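Twenty years off, and my knees remember everything

26/11/2019

I lost my first game of squash in 20 years to a man who is 84.

I'd like to say he was a freak of nature, one of those wiry old boys who swims in the sea on New Year's Day. He had a thermos and a cardigan. He took the cardigan off to play, folded it over the door handle and beat me 11-3 while standing more or less still. Then he asked if I wanted another, and I said yes, and he beat me 11-2.

His name is Mirsad Obradović and he has been a member of Plakham Squash Club for longer than I've been able to tie my shoes. I used to be a member as well. I played for the juniors, then for the thirds, then (for one glorious winter when everybody else had flu) for the seconds. After that came a job, a flat in another town, a baby, another baby, and a racket that moved house with us five times without once coming out of its cover.

What brought me back was a leaflet through the door. Plakham has 3000 people in it, two pubs and a bakery, so leaflets tend to be about drains. This one said the squash club was short of players for the Porstead and District League and would anyone who had ever held a racket please turn up on club night. I had held a racket! I was practically a professional.

The club is two courts behind the old dairy, and when I walked in I could have been fifteen again. It's the smell that does it -- warm rubber, floor polish, somebody's damp towel. The lights still run on a meter and still go off with a great clunk in the middle of a rally, always when you're about to win it. The only big change is that the back wall of court one is glass now, which means people can watch. I hadn't thought about people watching.

Leanne Goodall runs the first and only team these days. She was a year below me at school and I remember her as a quiet girl who was good at recorder. She is not quiet now. She stood behind the glass while Mirsad took me apart, and when I crawled out she said, "Well, your swing's still there," in the tone you'd use about a house after a fire.

Then she put me in the team.

I should explain how desperate things were. The league used to have two divisions. This winter it has one, made up of us, Usten, Dunmore, and three sides from Porstead who all share a leisure centre and can't stand each other. You need five players for a match. Plakham had four, and one of those was Leanne's nephew Liam Dawber, who had an exam on the night of the first fixture. So there I was, fifth string, with a fortnight to get fit.

I didn't get fit. I got sore, and I got very interested in socks. I went to the courts most evenings on my own and hit the ball up and down the wall, trying to get it to stay close. That's called a straight drive and it's the first thing you learn and the last thing you can do properly. If the ball hugs the wall your opponent has to scrape it off like chewing gum. If it drifts out into the middle they can do what they like with you. Mine drifted. There were nights when I managed a few in a row and felt like a queen, and then I'd clip the side wall and it would bounce gently back to the exact spot where, in a real game, somebody would be waiting with a grin.
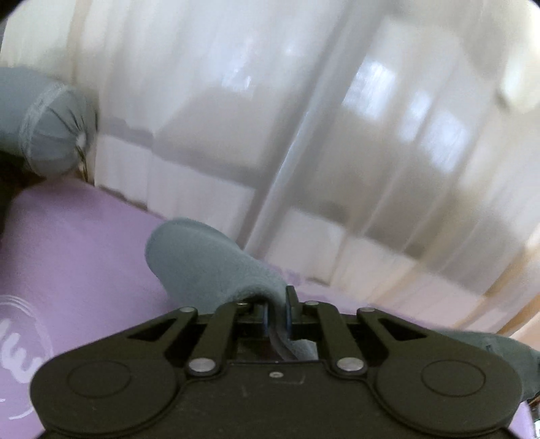
A black hand-held gripper, seen from behind.

Mirsad found me at it one evening and came on court without asking. He doesn't coach, exactly. He says something short and then looks at you until you do it. "You are late," he said. I said I'd only just got there. He meant my racket. I was getting to the ball and then lifting my arm, when the arm should have been up before my feet had stopped moving. He made me walk (walk, mind you) from the middle of the court to the back corner with my racket already in the air, over and over, with no ball. I felt like someone hailing a very distant taxi. When he finally let me hit one it went down the wall as straight as a ruler and I shouted so loudly that they heard me in the car park.

He told me he'd started late himself, in his forties, when a workmate dragged him along. He said he'd never been quick. "Quick people run," he said. "I go and stand." I've thought about that a lot since, usually while running.

My first match was away at Dunmore, where the court is so cold that you spend the knock-up trying to get some life into the ball. You rub it on your shorts, you roll it under your shoe, you hit it as hard as you can for five minutes and it still dies in the corner like a dropped plum. I was up against Lacey Cheetham, who is still at sixth form and had a proper bag with a compartment for wet kit. She was lovely. She asked if I'd had far to come. She then won the first game 11-4 and the second 11-5, and I went out to the corridor and drank an entire bottle of water with my head against a vending machine.

Leanne came out after me. I thought I might get sympathy. "She hates it high on the backhand," she said. "Lob her." So I lobbed her! I lobbed everything. It's not a pretty way to play, and I'm fairly sure I heard a groan from the balcony, but on a cold court a good lob drops dead at the back and there isn't much a person can do about it. I won the third. I led for most of the fourth, and we got to eleven-all, and by then I could hear my own pulse over the strip lights. She won it 13-11 with a drop shot that I saw perfectly well and simply could not reach.

I lost, then, three games to one, and we lost the match as well. I drove home with the heater on full and the radio off and grinned the whole way.

I've tried to work out why. I've done other exercise over the years, off and on. There was a gym membership, and a running phase that lasted as long as the nice weather did, and I never once went home grinning from either. I think it's the company. You're shut in a white box with another person and you can't think about the washing machine or the email you should have sent. There isn't the room. And afterwards you have to sit down with them and eat, because the league rules say the home side provides a meal. Dunmore gave us chilli and a baked potato. Liam Holroyd, who runs their side and has played first string for them since the year dot, spent most of it drawing Lacey's lobbing problem on a napkin with a biro while she rolled her eyes.

He also told me that they nearly packed it in over the summer. They'd had three players and a leaking roof. Usten were in the same boat. I'd assumed it was only us, scraping about with leaflets, and I found that a bit sad and also, I'll admit, a bit of a comfort. Dunmore fixed the roof and got the sixth form in on free periods, and now they've got more juniors than court time. Leanne was listening to all this with her fork in the air. By the time we'd got to the pudding she'd decided that Plakham was going to do the same, and that I was going to ring the school.

I've rung the school. They've said yes to a taster session at the end of November, as long as we supply the goggles. Leanne has found a box of rackets in the loft above court two, some of them wooden, and young Liam has been told he's demonstrating. Mirsad says he'll come along and stand.

As for me, we've got Usten at home next. I've bought new shoes and had the old racket restrung in a shade of yellow I regret. My knees click on the stairs and I go down them sideways in the mornings, which the children think is hilarious. I still haven't won a match. I did take Mirsad to 11-7 last week, though, and he had to take his cardigan off before the second game instead of the first, so I'm not sure what that tells you. He's booked us in again tomorrow at six.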